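Report on the Site Visit to the Rathnayake Tower, Clultero District
Posted 5/10/26 by the Office of Campus Planning

Members of the university's Neighborhood Liaison Group toured the Rathnayake Tower construction site last week at the invitation of Ustik Development, the owner of the project. The building will stand two blocks from the law library and will be the tallest structure in the Clultero district when it is complete. The group was led by Vandana Katiyar and received on site by Haris Lodhi, project director for Ustik.

The visit began in the sales pavilion on the corner lot, where Mr. Lodhi reviewed the approved plans. The tower will contain 300 apartments above a base of shops and offices. A parking garage with 200 spaces will occupy the lower levels, with its entrance on the side street. An earlier version of the plan had placed that entrance on the main avenue, across from the shuttle stop, and the university had objected to it in writing during the zoning review.

Visitors were then issued hard hats and vests and taken by hoist to level 5, the highest floor open to guests. Concrete work on the core continues above that point. The floor plate is open on all sides, and the group had a clear view of the chapel roof, the north residence hall and the alley that separates the site from university property. Mr. Lodhi pointed out the line of the future terrace, which has been set back from the alley under the terms of the zoning agreement.

Several questions concerned deliveries. Trucks currently line up along the library side in the early morning, and staff have reported difficulty reaching the bicycle racks. Ustik stated that the waiting area will be moved to the east lot once the second crane is in service. Shanthi Amarasinghe, the site's logistics manager, agreed to send a revised delivery schedule to the university at the start of each month. Noise limits during final examinations in December were also discussed, and the contractor confirmed that no concrete will be poured overnight in that period.

The group next visited the offices of Atora, the architects of record, a short walk from the site. Drawings of the lobby and the public passage were on display. The passage will connect the avenue with the campus walk and will remain open during daytime hours. Samples of the stone and metal cladding were available for inspection, and the darker of the 2 stone options has been selected for the base.

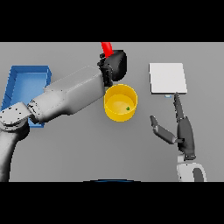

Chathurika Bepari asked whether the public passage would be lit after closing, as many students walk back from the library late in the evening and the alley is the only other direct route. Atora replied that lighting on the campus side is included in the drawings, while lighting on the avenue side still requires city approval.

The architects were also asked about wind at street level. A study has been completed, and a canopy has been added over the residential entrance as a result. The university has requested a copy of the study.

A second visit is planned after the structure reaches its full height. Faculty and staff who wish to take part should write to Jamila Patwary in the Office of Campus Planning. Places are limited by the capacity of the hoist, and closed-toe shoes are required.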